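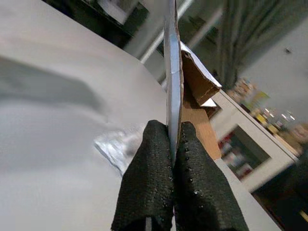 Cartón

El cartón es un material hecho de fibras de celulosa, más grueso y más rígido que el papel, y llevo media vida rodeada de él. Empecé esta entrada para la enciclopedia de oficios de Jedari pensando que me saldrían dos párrafos (¡qué ingenua!) y al final he tenido que recortar. La frontera con el papel es bastante borrosa: se suele mirar el gramaje, es decir, lo que pesa un metro cuadrado, pero cada fabricante pone la raya donde le conviene, y entre medias queda la cartulina, que es de todos y de ninguno.

De dónde viene el nombre

La palabra nos llegó del italiano cartone, que es simplemente un «papel grande» o «papel gordo». Los pintores la usaban para los dibujos preparatorios a tamaño real que luego pasaban al muro o al tapiz, y por eso en los museos se sigue hablando de cartones aunque lo que haya delante sea un lienzo. A mí esto me tuvo confundida durante años.

Tipos principales

Cartón gris. Se fabrica casi siempre con papel recuperado, es compacto y tiene ese color de día nublado que a mí me encanta. Es el de las tapas de los libros, las traseras de los cuadernos y los archivadores. Se corta bien con cúter si una tiene paciencia y da varias pasadas suaves; quien intenta hacerlo de una sola acaba con el borde mordido.

Cartoncillo. Más fino y normalmente con una cara blanca y lisa para imprimir. Las cajas de galletas, de medicamentos y de zapatillas de estar por casa suelen ser de esto.

Cartón ondulado. Lleva una o varias hojas rizadas pegadas entre hojas lisas. El rizo se llama onda o canal, y según su altura se le asigna una letra, con un orden que no sigue ninguna lógica alfabética: la C queda entre la A y la B. ¡Me costó aprendérmelo! Las primeras patentes son del siglo XIX y el invento servía para forrar por dentro los sombreros altos; lo de embalar botellas y cristal vino después.

Cartón piedra. Pasta de papel con yeso, cola o aceite, que se moldea y se endurece. Cabezudos, decorados de teatro, muñecas antiguas y un busto espantoso que heredé de mi tía.

Cómo se fabrica

Se parte de una pasta muy aguada que se extiende sobre una tela, escurre, se prensa y se seca. Para conseguir grosor hay dos caminos: juntar varias capas todavía húmedas o contracolar hojas ya secas. En el ondulado, la hoja del medio pasa con calor y vapor por unos rodillos dentados y se pega con almidón por las crestas. El almidón suele ser de maíz, de trigo o de patata, según lo que haya a mano en cada región.

La dirección de la fibra

Si de esta entrada se queda una sola cosa, que sea esta. Las fibras se alinean en el sentido en que avanza la máquina, así que la hoja se dobla con facilidad en una dirección y protesta en la otra. Además, con la humedad se ensancha sobre todo a lo ancho, y unas tapas cortadas con la fibra cruzada se abomban sin remedio. En el taller de Kocabaş donde aprendí, Zübeyde Aksoy nos hacía marcar con lápiz una flecha en cada pliego antes de tocar las tijeras, y la costumbre me ha durado hasta hoy (tengo flechitas hasta en el papel de regalo).

El cartón en la encuadernación

Las tapas medievales eran de madera, y el cartón las fue sustituyendo conforme se imprimían libros más pequeños y más baratos. Al principio se hacía pegando pliegos sobrantes, a veces hojas impresas o manuscritas que ya no interesaban, y de ahí que los restauradores encuentren textos perdidos al desmontar una cubierta. Taner Yüksel, que catalogó las 1.801 encuadernaciones del fondo Rirnbridge, anotó fragmentos reutilizados en 94 de ellas: cuentas de mercader, música, un almanaque incompleto. De esos fragmentos se han identificado 62, y el resto sigue esperando a alguien con buena vista.

Conservación y reciclaje

El enemigo de siempre es el agua, seguido de los bichos y de la acidez. Para guardar fotos o documentos conviene un cartón sin lignina y con reserva alcalina; el corriente amarillea y mancha lo que toca. Yo cambié en abril las 22 cajas de mi archivo por otras del modelo Jomix y todavía me duele la cartera.

Se recicla estupendamente, aunque las fibras se acortan en cada vuelta y hay que ir añadiendo pasta nueva. La grasa estorba mucho: la caja de pizza muy pringada no debería ir con el cartón limpio.

Véase también

Papel, Cartulina, Papel maché, Encuadernación, Almidón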